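Brown velvet tub chair, pink and gray cushions: do I split them up or give in?
Home Talk > Living Rooms and Soft Furnishings
Page 1 of 1

tilefloorblues
Original poster
Long post, sorry in advance. We moved to Sernville in February and the whole downstairs is tile, which I love in summer and am less in love with the rest of the year. The couch came with us. The round velvet seat did not, I bought that in the Skadari clearance for 340 because I sat in it for ten seconds and that was that. It's brown, it's low, it's very squishy, and it does the velvet thing where every time somebody gets up there's a map of them left behind.

Then there's the cushions. I've got two light gray ones and a pink one with Hello Kitty on it, which was mine in college and which my daughter has now claimed. They all end up around that one chair and then they all end up on the floor around that one chair. I'm picking them up all day long. There's a perfectly good couch right there!

So, two questions. One, does pink and gray with this brown look okay or does it look like a kid's room wandered into the living room? Two, how do you keep cushions on a seat with a slippery nap? Anything else you notice, go ahead and tell me.

bobbinlace
I like brown and pink together, always have. It's an ice cream combination. What I'm not sure of is the gray. Is it a warm gray or a cold one? With beige tile it matters more than you'd think. Can you post something? Hard to say from a description.

tilefloorblues
Original poster
I'd call it a cold gray but my partner says it's silver, so who knows. Okay, three of the corner, cushions in their natural habitat:

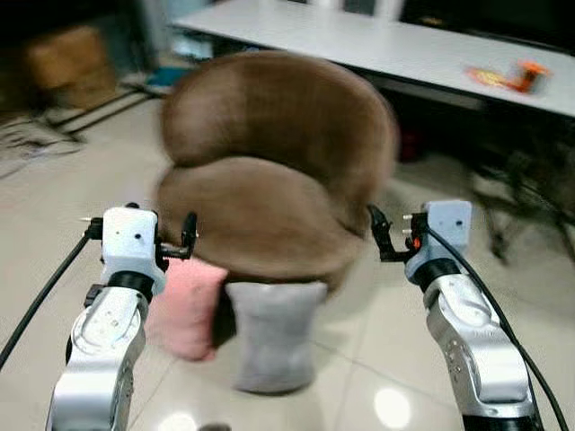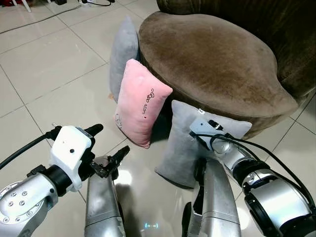
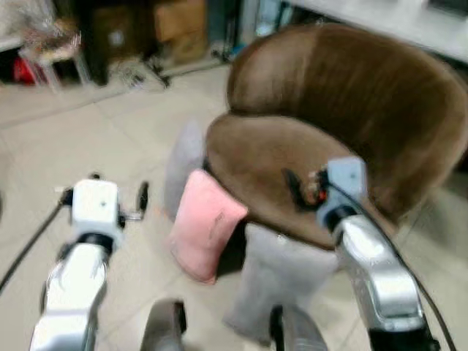 And before anyone asks, yes I've tried just putting them on the couch. They migrate. My daughter builds a kind of wall with them, and then I build it back into a pile, and by dinner we're at the wall again. The chair weighs next to nothing too, so half the time it's drifted a foot toward the hallway and I'm shoving it back with my hip.

bobbinlace
Oh, that's a nicer brown than I had in my head. I was picturing something orangey. I take back my doubts about the gray, it picks up the lighter streaks in the velvet. Keep all three. If it were me I'd add one more thing in the same pink somewhere else in the room, a throw on the couch maybe, so the cushion has a friend.

hank_in_the_den
I'm going to be the grump. Three cushions is too many for one tub chair. The back already wraps around you, that's the whole point of the shape, it holds you up all by itself. Put a cushion behind you and you're perched on the front six inches like you're waiting for the dentist. I have a chair like that and it has zero cushions and it's the best seat in the house. Move the grays to the couch and let the kid have the pink one.

tilefloorblues
Original poster
hank_in_the_den I mean, you're not wrong about the perching. I do pull one out before I sit down. That's partly how they get on the floor in the first place.

But the couch is darker, it's more of a chocolate, and I worried the light gray would jump out too much against it? Maybe I'm overthinking. I have been known to.

hank_in_the_den
Light on dark is fine. Dark on dark is when you lose your remote.

mossandmortar
I disagree with Hank on the number but agree on the couch. Two grays at one end of the couch, together, not one at each end like bookends. Then the pink lives in the chair and moves when it has to.

On the slipping, I had the same trouble with a velvet bench. Any cushion with a smooth cover skates right off. What worked for me was changing the cover on the back side only. I sewed a panel of wide wale corduroy onto the back of each one and it grabs the velvet. Took me an evening for two, and I'm slow. You can't see it unless you flip them over.

tilefloorblues
Original poster
Ooh, corduroy. I would never have thought of that. The grays are kind of fuzzy already and they still slide, so does it need to be the chunky kind?

mossandmortar
Chunky for sure. The fine stuff did nothing for me. Run the ridges sideways – if they go up and down it just slides along them like a sled.

quiltedquail
Can I talk about the floor for a second? You've got all that pale tile and (from what I can see) no rug under that seat. I bet a rug fixes half of this. The chair stops drifting, the cushions that fall don't land on cold tile, and your daughter gets somewhere to build her wall. We put a Davus flatweave down in our den, 267 on sale, and I stopped worrying about what was on the floor, because the floor was now a place you'd want to be.

hank_in_the_den
A rug on tile needs a pad or you'll be on your back. Add that to the price.

quiltedquail
Yes, get the pad. Ours is felt with rubber on the bottom and it hasn't budged.

tilefloorblues
Original poster
We talked about a rug! The one I fell for was a Teixeira wool one and it was 740, and that was the end of the talk. I hadn't looked at flatweave. Would it look skimpy next to velvet? I keep thinking it needs something with a bit of fluff.

bobbinlace
Please don't do fluff. You've got a plush couch, a velvet chair and soft cushions. One more soft thing and the whole corner turns into a stuffed animal. Flat is exactly right there. Something with a little pattern, to hide crumbs.

quiltedquail
What she said. And pick it up and shake it outside, done. You can't do that with a shaggy one.

northporchlight
Coming at this from the kid side. Mine did the same with the cushions for two years straight. I gave up on tidy and bought a big flat-bottomed basket, 93 with the lid, and it sits next to the couch. Cushions go in at bedtime and that's the only time I touch them. All day they can be a wall or a boat or a hospital, I don't care. I know that's no help with the colors.

hank_in_the_den
93 for a basket??

northporchlight
It has a lid, Hank.

tilefloorblues
Original poster
Ha! I do like the bedtime-only rule though. I think a lot of my grumpiness is from doing it five times a day when once would do.

Does anyone have a trick for the velvet itself? I've been brushing it with my hand, all in one direction, and it looks great until someone so much as looks at it.

mossandmortar
Soft clothes brush, dry, with the nap. Every so often I hold a steamer well back from it and then brush while it's still a bit fluffy. Test it somewhere you won't see first. Check the care tag too, some of them don't want any steam at all.

bobbinlace
I'd leave it alone! The streaks are what velvet does. A velvet chair with no marks on it looks like it's in a showroom.

mossandmortar
There's marks and there's somebody's whole backside, though. I brush mine on cleaning day and let it go in between.

tilefloorblues
Original poster
Okay, I went and moved things while dinner was in the oven. Grays together on the hallway end of the couch, pink in the chair. It's a lot calmer. My partner walked in and asked if we'd gotten rid of something, which I'm choosing to take well. The light gray does pop on the couch but I don't mind it as much as I thought I would.

Going to look at flatweaves this week and I've got an old pair of brown corduroys that I think are about to become cushion backs. The pink one I'll leave as it is, I'm not taking scissors anywhere near the Kitty.

quiltedquail
Post the rug when you get it! And measure so the front of the couch sits on it as well, otherwise it floats out there by itself.

hank_in_the_den
Glad the grays moved. Still say take the pink one out before you sit.

tilefloorblues
Original poster
It's on the floor again as I type this. Measuring tape is out, I'll report back on the rug.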